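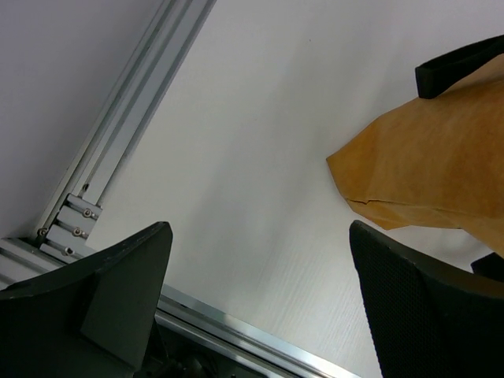
Slide 1. Opening remarks and title.

Street Naming and Numbering in a Growing District
Speaker notes, Leanne Sugden, Sornumstead District Council
Notes last revised December 29, 2018
Time allowed: 30 minutes, with questions to follow

Opening remarks

Thank the hosts. Confirm that the handout has been distributed and that the forms are at the back of it.

The naming of streets is among the oldest duties of a local authority and one of the least discussed. A resident will normally encounter it on two occasions: when moving into a new property, and when a parcel or an ambulance fails to arrive. My purpose this morning is to set out how the duty is carried out in Sornumstead, what has changed under the revised policy, and where we would welcome the views of neighbouring authorities.

Slide 2. The district at a glance

The street register holds 3,228 named streets. Of these, 255 share a name with at least one other street in the district, most commonly Church Lane, Mill Road and Station Road. The duplication dates almost entirely from the merger of the former rural and urban districts, each of which had kept its own register.

Pause here. Delegates from merged authorities usually wish to comment at this point. Take one or two remarks and move on.

Slide 3. What the policy covers

The policy covers the naming of new streets, the renaming of existing ones, the numbering of properties, and the registration of house names. It does not cover the naming of parks or public buildings, for which a separate procedure exists. Nor does it cover nameplates on private roads, although we do receive a good deal of correspondence on that subject.

Slide 4. How a new name is chosen

The developer may propose names when the application is lodged. The parish or town council is then consulted and has until the end of the consultation period to reply. If no reply is received, the proposal goes forward. Should the parish object, it is asked to offer an alternative.

Names are expected to have some connection with the land or its history. Field names taken from the tithe maps have proved a valuable source and are generally well liked. The name of a living person will not be accepted. The name of a person who has died may be considered with the written consent of the family.

Names that sound alike must be avoided within the same postal area. Spelling alone is not a sufficient difference: Heron Close and Herron Close would be refused, as would Birch Way and Birch Walk on the same estate.

Slide 5. Case study: Sarkmont

The Sarkmont development comprises more than 1,000 homes on former farmland east of the town. The first list of names submitted was drawn from racehorses. The parish council objected on the grounds that the district has never had a racecourse, and asked that field names be used instead.

An agreed list was reached after two meetings. Long Furlong, Pightle Row and Nether Doucette were all adopted. The last of these takes its name from Doucette Farm, whose boundary hedge still marks the edge of the site. Spell out "pightle" for the audience, and explain that it is an old word for a small enclosed field.

One point of learning should be stated plainly. Several homes were sold under plot numbers before the postal numbering had been issued, and some purchasers had already ordered stationery and arranged services. The council now issues numbering before the first foundations are laid, and developers are asked to quote the postal address in all sales material.

Slide 6. Numbering

New streets are numbered with odd numbers on the left and even numbers on the right, leading from the principal entrance. A short cul-de-sac may be numbered consecutively in a clockwise direction. The number 13 is included in the sequence. Requests to leave it out are received every year and are declined.

A house name may be used in addition to a number – it may not replace one.

Slide 7. Renaming an existing street

Renaming is a last resort. It places a burden on residents, who must amend deeds, licences, bank details and insurance. Under the revised policy, two thirds of the affected households must be in favour before a proposal can proceed. Where the request comes from the emergency services, the council may act without this majority but must publish its reasons.

Refer to the Nulau Road case only if asked. The matter remains under review and the outcome should not be anticipated.

Slide 8. Matters for discussion

Should authorities share a common list of reserved field names along their boundaries?
How should duplicate names be treated when neither street wishes to change?
Is the present consultation period long enough for parishes that meet only every second month?

Slide 9. Contact details

Leave this slide on display during questions. The revised policy will be reviewed in August, and written comments may be sent to the Street Naming Officer at any time before then.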